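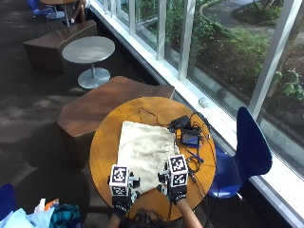 Gloves with marker cubes and a cloth drawstring bag on one of the round tables at Ikbridge.

Visit report: Ikbridge, November 9, 2025
Written for the Neden equipment group

Kiros Jemal and I went to Ikbridge to see how they record hand work before we settle the second half of our automation budget. We have the folding and bagging line at Neden down for a two-arm cell next year, and the open question is how much of the money goes on the arms and how much on the recordings needed to teach them. Ikbridge let us sit in while people worked, and Shigeru Matsuda, who plans their purchases, went through the costs with us afterwards.

Where the work is done

I had expected a workshop. The recording is done in a carpeted room with a long run of windows and a garden outside, using ordinary round tables and blue moulded chairs. Matsuda said they spent nothing on the room. Their first plan had a line for benches and partitions, and they struck it out and put the money into spare gloves.

The sun comes straight in and falls across the carpet in bright patches. I asked whether that was a problem for the cameras. He said they would fit blinds if they were starting again, and that we should get a price for ours before May, when the light in our east bay is at its worst.

The glove kit

Each glove is black and has white cubes on the back printed with black and white square patterns. A fixed camera reads the patterns to work out where the hand is. Cables run from the kit to a small unit on the table with a lit screen.

Ikbridge bought theirs through Penrose. The list price we were given was 834 pounds a pair, without the table unit. Matsuda's advice was to treat the gloves as a consumable and to budget for replacements from the first year. The clips and the cable ends go first. They keep one complete spare pair for every two in use, and he thought that was slightly mean. 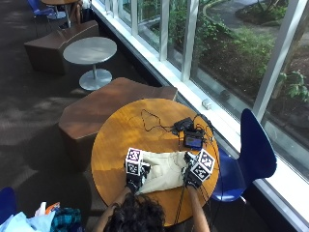 Soft goods take longer than boxes. A bag or a piece of cloth never lies the same way twice, so more recordings are needed for each task. Ikbridge planned on 2000 recordings for their first cloth task and had to go back for more. Our draft allows for 134 hours of paid operator time, which Kiros now thinks is too low. He wants it raised to 174 before the draft goes up, and I agree.

The other thing we had left out was checking. Somebody has to go through the recordings and throw away the bad ones. At Ikbridge this is a part-time job of its own, and it was missing from their first budget too.

Hand-held gripper

They also use a gripper held in the hand, with a camera mounted on it. The picture from it is round and takes in a great deal of the room as well as the table. Matsuda would buy this before the gloves if he could only have one, as it is closer to what the arm will have at its end. Kiros was less sure. Our bagging task needs fingers to open the neck of the bag, and he would want to try a gripper on our own bags first. Drolstead hire them by the month, and a month should be enough to find out.

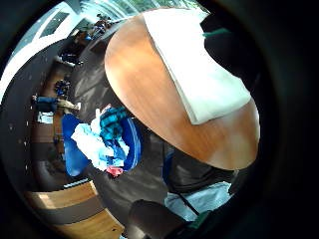 What we should change in the budget

Raise operator time to 174 hours.
Add a line for checking recordings, part time, for the length of the project.
Add one spare pair of gloves for every pair in use.
Take out the purpose-built benches. Use the tables we have.
Get a price for blinds in the east bay.
Ask Drolstead for a one-month hire quote on a hand-held gripper before ordering anything from Penrose.

Still to find out

Penrose have not told us whether the table unit is sold separately or only with the first pair. Kiros is chasing this. Matsuda has offered to send us their spending sheet for the first year with the wages removed, and I will pass it round when it arrives.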